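Why I'm doing the Jullcombe enduro again

2021-02-04

The entry list for the Jullcombe two-hour went up this week and our car is on it, number 59, same as last time. I said after the July race that I was finished with endurance racing. Yến Ninh saved the message and sent it back to me when I paid the deposit.

For anyone new, we run an old front-wheel-drive hatchback in the budget touring class. There are two drivers, me and Nhi Đồng, and Yến Ninh runs the pit board and the fuel sums. The car lives in my garage under a tarp. It has a welded cage, a seat that fits Nhi Đồng better than it fits me, and a gearbox that came out of a wreck near Stoltach.

What went wrong in July

Mostly brakes. We started on new pads and I didn't bed them in properly because practice was cut short by rain. By the first stop the pedal was long, and by the last half hour Nhi Đồng was pumping it twice before every corner. We finished, but we gave up four places doing it.

The other problem was the driver change. The belts got caught behind the seat and we sat there for most of a minute past the minimum. That was my fault. I got out in a hurry and dropped the left shoulder strap down the wrong side. 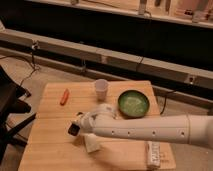 What we've changed

The brakes are sorted, I think. We have ducting to both front wheels now, and fresh lines all the way back. I went with a pad from Tirkano that a couple of the other teams in our class use. It's noisy when cold and it eats rotors, but the pedal stays where it should. I'll bed them in at a test day this time, not on race morning.

We put elastic cords on the belts so they pull outward when you unclip them. That's a cheap fix and we should have had it from the start. We practiced changes in the driveway until the neighbor came over to see what was going on.

The gearbox is the same gearbox. Second is still slow going down. Tôn, the shop that has done our engine work since the beginning, quoted 925 for a rebuild and I said no for now. The car weighs enough that we're not going to win anything on a better second gear, and there's only one corner at Jullcombe where you need it.
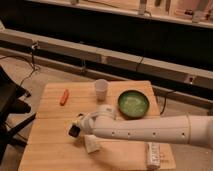 The full spend over the winter came to 3,434, which includes tires, the entry, and the fuel cell inspection. That's more than I told myself I would put in. A good part of it was tires. We used to buy used sets from the faster class and they were fine for sprints, but over two hours they go off and you end up driving around the problem.

Nhi Đồng is taking the start. She's better in traffic than I am and she doesn't mind the rolling start, where everybody brakes at a different place. I'll take over at the halfway point if the fuel works out. Yến Ninh wants to stop earlier if there's a safety car — I agree with her, but we need to decide who makes the call before we get there. Last time we talked about it over the radio for a whole lap and missed the window.

Still to do: alignment, new window net, and find out why the left rear hub gets warmer than the right.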